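帮我们理线的人在哪里？Waltico 招周末整理搭子

大家好，我是 Waltico 的 Mieke Schouten。我们这边攒了好多年的线，充电的、传数据的、早就对不上设备的，全混在一起，每次找一根都得先拽出来一大把……我自己理过两个周末，理到后来眼睛都花了，所以想找两位朋友一起来弄。

要做的事情不复杂：把缠在一块儿的线解开，看清楚两头是什么接口，能用的绕好、扎好、贴上标签，坏的单独放。桌子很大，摊得开，你习惯站着弄或者坐着弄都行。
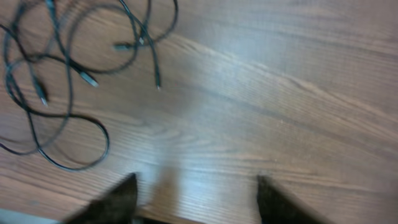
我比较看重手上有耐心，碰到死结别硬扯，插头根部那一小段特别容易断。认不全接口没关系，墙上贴了对照表，不确定的先放一边，等 Jozef Kuipers 下午过来看。有收纳癖的朋友请一定联系我，真的！你会很开心的。

时间是每周六上午十点到下午四点，中午管饭，先做到九月底。报酬每次658元，当天结。交通自理，我们门口可以停自行车。年满十八岁就可以报名，学生也欢迎，不看专业。

标签机、扎带、收纳盒我们都备好了，你带个水杯来就行。怕细绳勒手的话可以戴副薄手套，我自己是不戴的，戴了反而解不开。

想来的话，给我写封邮件，标题写“理线＋你的名字”，说说你哪几个周六有空，再随便讲讲你家里的线是怎么收的（塞在抽屉里也可以照实说，我也是）。我一般两天内回复。要是我没回，就找 Hartmut Meinecke，他跟我共用一个收件箱。

Mieke
2022-05-06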